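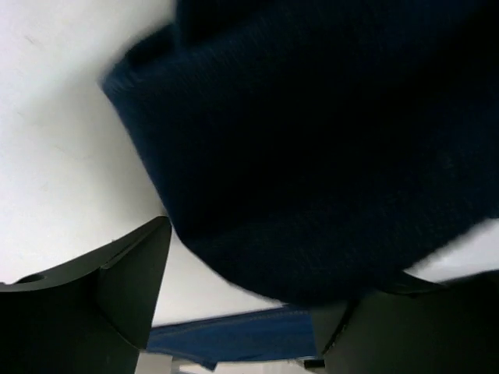 Navy knit between the fingers, with some blue denim-like fabric waiting behind.

The Jumper Shift

I got the job at Cosholm because I can fold. That was the whole interview. They gave me a heap of clothes and a white table, and a woman with a clipboard watched me do a cardigan and said, could I do it with those? And she pointed at the handles.

The handles hang from a rail at chest height, one for each hand, and whatever you do with them the arms do on the table. Squeeze and the grey fingers close. Turn your wrist and the gripper turns too, a hair late, like somebody copying you in a mirror. I dropped the cardigan eleven times before lunch and went home absolutely thrilled.

My station was called Malik. All the stations had names, painted on the side in yellow, and Vosa was the one next to mine, where they did towels. Towels are lovely, easy things. We got knitwear at Malik, and I wouldn't have swapped for double the money.

You have to understand about knitwear! A shirt has edges. A jumper is all belly. You pinch it where you think the hem is and up comes a great soft pillow of wool with the hem tucked somewhere inside, and the little camera at the wrist shows you nothing but fuzz. Then you have to decide. Do you put it down and start again, or do you shake it, gently, and see what falls out?

The rule was that you pressed the green pedal at the start and the red one at the end, and everything between the two was an example. Ziltix would learn from it. Ziltix was what they called the learner, and it lived on a rack in the back room with a fan that clicked. Our target for the week was 856 examples across the stations, and on the board by the kettle somebody kept the tally in felt pen.

For the first fortnight I threw my bad ones away. There's a button for that. If I fumbled a sleeve I binned the whole fold and did it again, clean and quick, and I was proud of how my row looked on the board.

Then one afternoon I stayed late to watch Ziltix have a go by itself at Malik. It went for the navy jumper exactly as I would. Same angle, same small dip before the pinch. It was like seeing my own handwriting on somebody else's envelope. Up came the wool, bunched and doubled over on itself, and the arm stopped. It held the jumper there and waited. It had never once seen what I did next, on account of my always pressing the button.

I stood there with my coat on and laughed out loud.

So the next morning I kept everything. I grabbed badly on purpose, and then I found all the ways out of it: lay it down and walk the fingers along to the cuff, or pin one side and drag the other, or let go completely and come in from the top. I did 111 of those, and my row on the board looked dreadful, with 2 tidy folds in the entire day. My wrists ached. I talked the whole time, too, though the microphones weren't on. "There, see, that's a shoulder, feel along it. No, back a bit."

The woman with the clipboard came and stood behind me for a while. She asked what I was doing and I said rescues. She went and wrote RESCUES at the top of a new column on the board, and by the end of the week Vosa was doing them as well.

It was in March that they ran it again. We all came out from our stations and crowded round with our tea. Down went the arm, up came the navy wool in a lump, and it stopped, and my stomach dropped.

Then it gave the jumper a little shake.

It was my shake! A bit to the left, twice, with a wait in between. A sleeve slid out of the bundle and hung there, and the second arm reached across and took hold of the cuff.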